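Zwei Runden mehr, und keiner fragt, warum

Der Verband nennt es eine Reform. Ab August sollen die Titelkämpfe um den Bakilana-Gürtel wieder über die volle Distanz gehen, die Nachwuchskämpfe im Vorprogramm bekommen zwei Runden dazu, und das Punkten übernimmt zum Teil ein System der Firma Plilletti. Im Rundschreiben an die Vereine steht dazu viel von Transparenz und wenig darüber, wie das alles gehen soll. Wir haben es zweimal gelesen und sind nicht klüger geworden.

Fangen wir mit den Runden an. Begründet wird die Verlängerung damit, dass zu viele Kämpfe knapp und »unbefriedigend« ausgegangen seien. Mag sein. Wer im Frühjahr in der Dranell-Halle war, hat allerdings gesehen, dass die meisten knappen Urteile nach langen, zähen Kämpfen fielen, in denen beide Boxer in der Schlussphase nur noch geklammert haben. Warum ausgerechnet noch mehr Zeit mehr Klarheit bringen soll, müsste man uns erklären. Für die Fernsehübertragung ist ein längeres Vorprogramm freilich praktisch, da passt mehr Werbung hinein.

Für die Boxer selbst ist es weniger praktisch. Im Nachwuchs trainieren die meisten nach der Arbeit oder nach der Schule. Zwei zusätzliche Runden heißt andere Sparringspläne, andere Vorbereitung, mehr Treffer am Kopf. Zu diesem letzten Punkt verweist das Rundschreiben auf »bestehende medizinische Standards«. Die bestehenden Standards sind aber für die bisherige Rundenzahl geschrieben worden. Ob der Ringarzt künftig auch zwischen den Runden untersucht oder wie bisher erst nach dem Kampf, steht nirgends.

Dann das Punktesystem. Plilletti verspricht, Treffer künftig automatisch zu erfassen und den Punktrichtern nach jeder Runde einen Vorschlag auf den Bildschirm zu schicken. Einen Vorschlag, wohlgemerkt, entscheiden sollen weiter Menschen. Wir kennen das aus anderen Sportarten: Erst ist es ein Vorschlag, dann muss sich rechtfertigen, wer davon abweicht, und in der dritten Saison schaut der Punktrichter zuerst auf den Bildschirm und danach in den Ring.

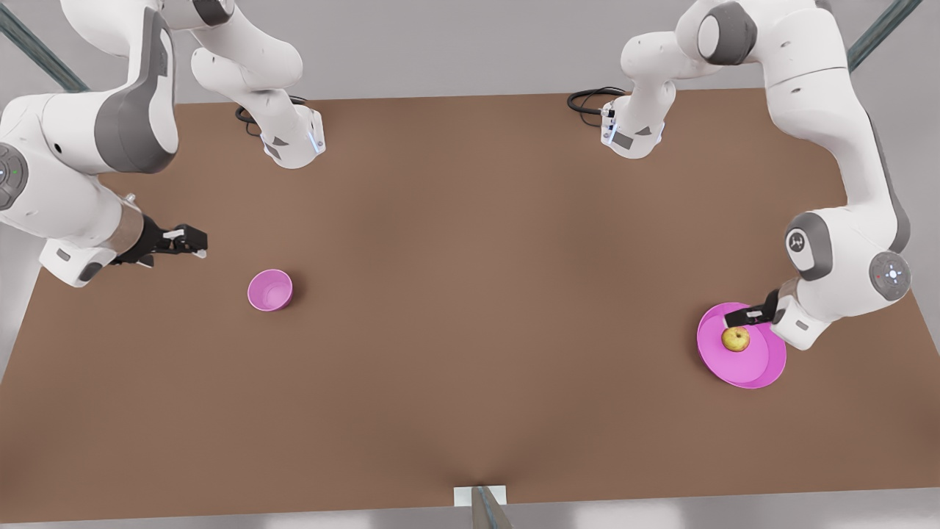
Zwei Roboterarme über einer braunen Tischplatte, Computergrafik.

Getestet wurde das System nach Angaben des Anbieters an 482 Kämpfen. Das klingt ordentlich, bis man wissen will, an welchen. Amateure oder Profis? Mit Kopfschutz oder ohne? Waren Rechtsausleger dabei, bei denen schon geübte Augen sich gern vertun? Auf unsere Anfrage kam eine freundliche Mail mit dem Hinweis, die Auswertung sei noch nicht zur Veröffentlichung vorgesehen. Für ein Projekt, das mit Transparenz wirbt, ist das dünn.

Und was zählt überhaupt als Treffer? Ein Jab auf die Deckung macht ein schönes Geräusch und bringt nach den Regeln nichts. Ein kurzer Haken zum Körper im Nahkampf ist von drei Seiten des Rings kaum zu sehen und kann einen Kampf drehen. Wer je neben einem Punktrichter gesessen hat, weiß, wie viel davon Ermessen ist. Vielleicht kann eine Software das lernen. Gezeigt hat sie es uns bisher nicht.

Bleibt das Geld. 3.000 Euro soll ein Veranstaltungsabend mit dem neuen System kosten, zu zahlen vom ausrichtenden Verein. In Dranell wird man das über die Eintrittskarten hereinholen. In Eritz, wo der Ring in der Schulturnhalle steht und der Kuchenverkauf die Handschuhe bezahlt, sieht die Rechnung anders aus. Eine Übergangsregelung für kleine Vereine sei »angedacht«, heißt es. Angedacht war vor Jahren auch ein gemeinsamer Fahrdienst zu den Auswärtskämpfen. Wir fahren immer noch privat.

Gegen bessere Urteile hat hier keiner etwas, auch wir haben uns nach dem letzten Hauptkampf heiser geschimpft. Aber dann bitte mit offenen Zahlen, einer Probephase ohne Titel und einer Antwort auf die Frage nach dem Ringarzt. Unsere Fragen liegen dem Verband schriftlich vor. Sobald etwas zurückkommt, steht es im nächsten Rundbrief. Wer selbst beim Probelauf in der Dranell-Halle war und anderes beobachtet hat, schreibt uns bitte bis zum Redaktionsschluss Ende August.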